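Subject: Re: [zanstead-list] Dark loads and the rinse setting
From: Remedios Javier

On the shared machines at Zanstead, someone wrote last April:

> The black things keep coming out with gray streaks. I use the
> cold setting and the same powder as for everything else. Is it
> the machine or is it me? Also, is there a limit on how much
> can go in? The card on the lid has worn off.

It is most likely the powder. We have hard water here, and powder doesn't dissolve well in a cold wash. What's left dries on the cloth as pale streaks, and they show most on black. Switch to liquid for dark loads, or dissolve the powder in a jug of warm water first.
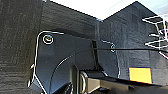 The second cause is overfilling. The drum should be no more than two thirds full. I used to pack ours to the top and had to rinse everything again, which takes another 47 minutes on the old Durier and costs the same as a full wash.

If the streaks are already there, run a plain rinse with no soap. Half a cup of white vinegar in the drawer helps. Do not use it together with bleach. Turn shirts inside out before they go in, and wash new black items alone the first 2 times.
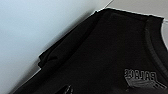
Black top laid out flat.

For drying, keep dark things out of direct sun. The line on the Zaltbridge side is in shade until around 10 in the morning, so that's the one I use. The dryer is fine on low, but it fades the seams over time.

I'll print a new card for the lid. If anyone still has the Durier manual, please leave it in box 104.

Remedios

Contact the list owner | Copyright Zanstead Residents List | Back to top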